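Secondhand Stock at the Adari Market

26 Mar 2025

The Adari market has revised its terms for secondhand clothing sellers. The stall fee is now 300 for the season, payable before April, and each seller may hold no more than 2 stalls.
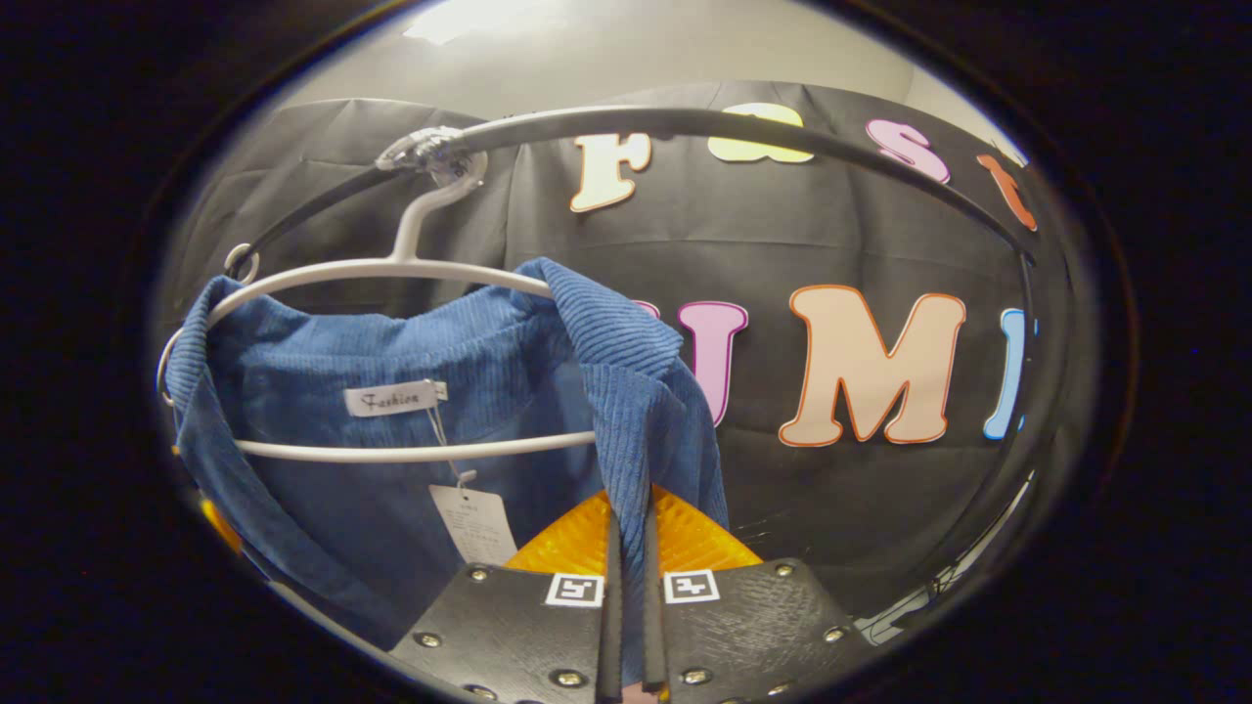
Blue corduroy shirt on a white hanger.

Rattana Nuchit, who has traded there for many years, considers the fee fair. I am less certain. Sellers of children's clothes work on small margins, and the new terms offer them no reduced rate.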